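Yakubu House Residents' Social Group
Minutes of the monthly meeting, March 2018
Held in the downstairs lounge, Yakubu House

Present: Periklis Stefanou (chair), Pentti Saarela (minutes), and nine other residents who signed the sheet by the door.
Apologies: received from two households on the Esirer side of the building, both down with the same cold. We wish them a quick recovery and have saved them some cake.

1. Welcome and last minutes

Periklis opened the meeting and thanked everyone for coming out on such a miserable evening, and especially those who brought chairs down with them, as the folding ones are still on loan to the choir. The previous minutes were read and agreed, with one correction: the film night raised $100 and the figure of $10 was a slip of my pen, for which I am sorry, particularly to the people who worked so hard on the popcorn.

2. Money

We have $307 in the account after paying for the new kettle and the extension cord. There was a friendly but rather lengthy talk about whether the kettle should have been the larger one. It was left that we would see how it copes with the spring lunch and come back to it if need be.

3. Treat boxes for neighbors

Most of the evening went on this item, and I think everyone enjoyed it. For those who missed the last meeting, the idea is to make up a box of good things for each of the 27 apartments in the Anosum wing, where a lot of people have moved in over the winter and may not know many faces yet. Boxes will be handed over at the door with a hello, and left with a note if no one is home.

Boxes. Plain brown cardboard, no lids. Periklis had asked the Pasow store to keep their small cartons for us and they have been very generous. A few have little tears or punched-out bits in the front, and it was agreed these are perfectly fine to use. Anyone who feels strongly may cover them with a sticker. Wrapping in cellophane was suggested and talked over at some length, but most felt it was a lot of fuss and a lot of plastic, so we will leave the boxes open.

Chocolate. Two packages to a box, and we would like them to be different from each other so there is a fair chance of pleasing everybody. White chocolate had its supporters and its doubters. Pentti (that is me) spoke up for it and will say no more here. People who are shopping for the boxes should keep their receipts and hand them in at the next meeting, please, and check the dates on anything that is on special offer.

Other items. Tea bags, a packet of crackers and a small jar of something homemade if we can manage it. Jam makers were asked to label their jars clearly with what is in them, after the chutney business in October. Nuts will be kept out of the homemade things altogether.

How to pack. We spent a happy while trying out different ways of arranging things on the pine table. The feeling of the meeting was that a tall pouch should be stood up against the back wall of the box, where its name shows over the rim, and a bag laid down flat in front of it. It looks generous that way, and there is still room for the tea and crackers to go in afterward.
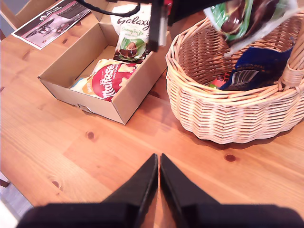
Item 3: open box with Galaxy Creamy Truffle at the back and white Maltesers in front.

It was agreed to pack all the boxes this way, as near as the contents allow. Packing will be done in the lounge on the afternoon before delivery, and extra hands are very welcome – there will be coffee, and very likely leftovers.

Action: Periklis to collect the remaining cartons from Pasow.
Action: Pentti to write the welcome note and bring a draft next time, kept to one side of a card.
Action: everyone to ask around for clean jars.

4. The lounge itself

The varnish on the pine table has come up beautifully and thanks were given to all who helped. Please use coasters. The lamp in the corner still flickers and will be reported again.

5. Any other business

A lost gray glove was held up and not claimed. It is on the windowsill.

The next meeting will be in the lounge at the usual time. Cake by Periklis.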